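Leave the scribbles alone

27th March

I have been putting off writing this one because every time I start it I get cross, and then the kettle, and then it's gone. So. Quickly, before work.

Handwriting. More exactly, the kind nobody marks you on. Notes on the back of the gas bill. Arrows. A line drawn while you're on hold. I think we are throwing it away for no good reason and I think offices are worse than schools for it.
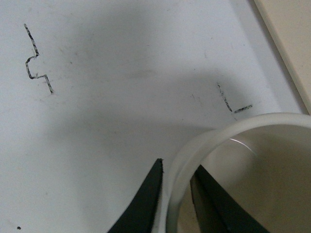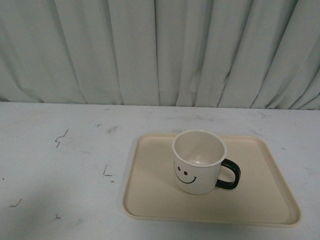
Rosalind in the comments last time put it the other way round. She said paper is just a slower way of losing things, that she had 21 notebooks in a cupboard and had opened precisely one of them since moving house, and that the one she opened was to find a blank page. She'd rather have it typed and searchable and if that makes her a philistine then fine.

Fair enough. I've thought about that comment more than she probably meant me to. But she's arguing about keeping and I'm arguing about doing, and those are two different cupboards.

Nobody needs the notebooks. Burn them, I don't mind. The point of most of what I write by hand is over by the time the pen comes off the page. I draw a box, I draw another box, I put a line between them and halfway along the line I realise the second box is wrong. That's the whole use of it. Three seconds. Then it can go in the recycling with the teabag stuck to it.

Try that in Plumach, which is what we use at work now. Everything goes in Plumach. You want a box, you go to the menu, it gives you a box with rounded corners and a shadow and asks what you'd like to call it. I don't know what I'd like to call it! I haven't had the thought yet. By the time I've named the box, picked a colour and shoved it into line with the other boxes I'm fond of it, and I will defend that box in a meeting. I've seen grown people defend a box for forty minutes purely on the grounds that it looked finished.

That's my main complaint really. Typed things look finished. A half-baked idea in a clean font gets treated as a decision. A half-baked idea in wobbly marker gets treated as what it is, and somebody leans over and crosses a bit out, and you don't mind, as it was ugly to begin with.

We had a proper whiteboard until September. Big one, on the wall at the Gilbert Street office, years of ghost writing on it that no spray would shift. You could still read the word INVOICES from some forgotten crisis. Then the refit, and the wall went a sort of oatmeal, and now there's a screen. The screen is very nice. It takes a while to wake up. You have to book it. Once, two of us stood in front of it waiting for it to load, and ended up drawing the thing on an envelope, and the envelope was the meeting.

The letter that came round about the refit said the old board was "no longer aligned with how we work". How we work is on envelopes. Somebody should of asked.

I can hear the objection about people whose handwriting is awful, or who find it hard or painful, and that one I take seriously. My own is dreadful. I had a teacher who held my exercise book up to the window as if that would help. For plenty of people a keyboard was the first time they got to join in, and I would never want it taken off them. Nor am I asking anyone to write more neatly. God, no. I'm against neat. Neat is how we got into this. All those years of being told off for the loops on a letter g, no wonder half the country would rather type a shopping list with its thumbs.

What I'd like is for it to be allowed to be bad. Schools, if they're going to spend time on it, could spend some of it on rubbish paper with fat pens and no lines. Draw the river. Draw how you got to seven. Put a mark where you got lost. Then bin it. I'd take one lesson of that over a term of joined-up practise sheets.

And the clever pens don't count. I bought one, I'm not proud. The Rallonine, in the sale. You write on special paper and it turns it into text and files it for you. It turned "ring Floler re curtains" into "king flower recursions" which I've grown to love, but that isn't why I gave it up. I gave it up because I started writing for the pen. Slower. Rounder. Full sentences. I could feel it reading over my shoulder. A scribble that knows it's going to be filed isn't a scribble any more, it's a form.

It told me too, on its little summary page, that I'd made 765 pages and revisited 20. I think that was supposed to shame me into revisiting. Rosalind would say it proves her point. To me it says 745 pages did their job first time.

The other thing you lose, and this is harder to argue so I'll just say it, is the going wrong. On a screen you undo. The wrong line vanishes and you're back where you were as though you'd never been silly. On paper the wrong line sits there. You have to go round it. Quite often going round it is how you get somewhere better - I planned the whole of our back garden round a mistake that was meant to be the shed. Shed's somewhere else now. The mistake is where the beans go, and they do very well.

I'm not giving up my phone. I typed this, obviously, you'd not be able to read it otherwise. I did the plan for it on the back of an appointment card and there's a large arrow on it going from "cross" to "whiteboard" and then a word that's either "teabag" or "feedback". Went with teabag.

Anyway if your office is about to take the board down, make a fuss. Small fuss. Ask where the envelopes are kept. And buy cheap pens, the sort you don't mind losing the lid of, becuase the minute you own a good one you start thinking about what deserves it.

Right, bus. The 381 is never late when I am.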